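4.2 下线决定是怎样真正落地的

上一节谈了应用清单的建立过程，本节转到我们最感兴趣的部分：一个系统被标为“可退役”之后，到底要经过哪些人、哪些环节，才会真正关掉。文献对系统上线的研究非常丰富，对系统下线却谈得很少，而我们在 Dimitriou 集团看到的材料之细致，远远超出了进场前的预期！

集团信息部在 Jeltgate 项目启动时登记了611个在用应用，其中200个在第一轮评审中被列入退役候选。评审表只有一页，填写项包括业务负责人、数据保存年限、上下游接口和许可证到期月份。这张表设计得相当克制，填表人大多在一次会议内就能完成。可是，表格填完与系统关停之间往往隔着很长一段时间，这段时间里发生的事情恰恰最值得研究。

我们对72位参与者做了半结构化访谈，受访者来自信息部、财务共享中心和 Flunholm 分公司的各业务线。访谈编码后，首先浮现出来的主题是“名义负责人”。不少候选系统在清单上有明确的负责人，但这位负责人是在某次组织调整中顺带接手的，既没有用过该系统，也不清楚谁在用。一位受访的财务主管讲得很生动：“系统挂在我名下两年，我第一次登录，是为了截图证明它还开着。”面对这类系统，负责人倾向于不签字，理由很朴素，签了字就要为自己不了解的东西担责。

信息部的应对方法令我们十分欣赏。时任应用组合经理 Azra Georgiou 把“同意下线”拆成了两个动作：先由负责人同意“静默”，即关闭登录入口但保留数据与接口，静默期满再由架构组提交关停申请。前一个动作可以随时撤回，后一个动作由技术侧承担说明责任。访谈中，业务侧对静默的接受程度明显高于对关停的接受程度，而静默期内提出恢复请求的系统，几乎都能顺藤摸瓜找到一位此前没有登记的真实用户。换句话说，静默期本身成了一种极好的调查工具，比问卷可靠得多。这一点我们在研究设计阶段完全没有想到。
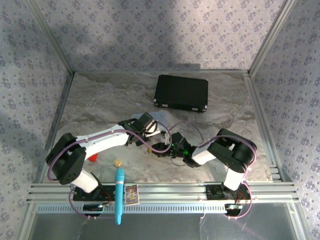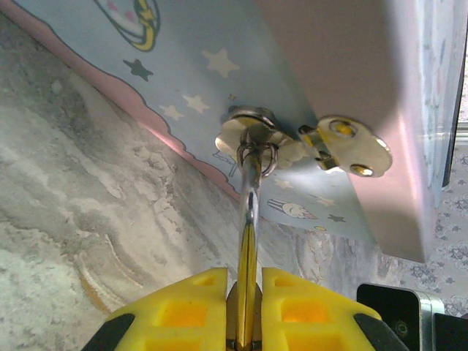 图3　上：两条机械臂与大理石纹台面；下：夹爪夹持螺丝刀，刀尖伸向螺钉头

第二个主题是接口。候选系统中有一批早已没有人工登录，却仍在夜间向集团的数据平台 Dukar 推送文件。这些文件有的进入月度报表，有的只是落在目录里，再无下游读取。清单上的“上下游接口”一栏由业务负责人填写，而他们通常看不到夜间作业，于是这一栏的空白曾被误读为“无接口”。Dukar 运维组后来主动提供了作业日志，双方逐条比对，才把空白分成“确认没有”和“尚未核实”两类。这个改动很小，效果却让人振奋：评审会上关于接口的争论从此有了共同的依据，会议时长也随之缩短。

值得一提的是，日志比对的工作最初并不在任何人的职责之内。推动此事的是两名运维工程师，他们在午休时整理出了第一版对照表，格式相当随意，甚至混用了三种系统简称。我们有幸看到了这份原始表格，它后来几乎原封不动地变成了正式模板，连其中一个错误的列名也保留至今，大家都已习惯，没有人愿意改。

第三个主题涉及预算归属。按照集团的分摊规则，系统关停后节省的运维费用归入信息部的统一预算，业务部门的分摊额要到下一年度才会调整。Flunholm 分公司对此意见最大，其业务线承担了较多的数据核对工作，当年却看不到任何账面变化。项目组在12月的预算会上提出了一个折中方案：凡在当年完成关停的系统，由信息部向原负责部门返还300个人时的开发支持额度，用于该部门自选的改进需求，额度按部门整体计算，不随系统数量累加。方案通过后，原本停滞的几个财务类系统陆续进入静默期。

我们很想强调这里的细节。返还的是开发工时，业务部门拿到之后必须与信息部坐下来商量需求怎么排，这又反过来带动了双方对剩余候选系统的讨论。有三位受访者不约而同地提到，他们正是在商量这批工时的时候，才第一次完整地看到本部门名下的应用清单。激励措施与信息沟通在此处紧密缠绕，编码时很难将两者分开，我们最终保留了双重编码，并在附录B中列出了全部交叉片段。

当然，上述材料也有局限。访谈集中在项目推进较为顺利的时期，受访者对早期分歧的回忆可能偏于温和；已离职的负责人未能纳入样本，而他们恰好与“名义负责人”现象关系密切。此外，静默期的长度由各部门自行商定，差异较大，本文没有对长度与恢复请求之间的关系作定量推断。即便如此，三个主题在不同业务线之间的一致性仍然很强，我们认为足以支撑4.3节将要提出的阶段模型。该模型把退役过程划分为登记、静默、核实与关停四个阶段，并逐一标明各阶段的签字人和可撤回条件。

相关文章
应用清单为何总是过期：一项跨部门比较
信息部门与业务部门的工时互换机制初探
夜间批处理作业的归属问题
共享服务中心的费用分摊与系统退役意愿

联系编辑部 | 版权所有，转载请注明出处 | 返回顶部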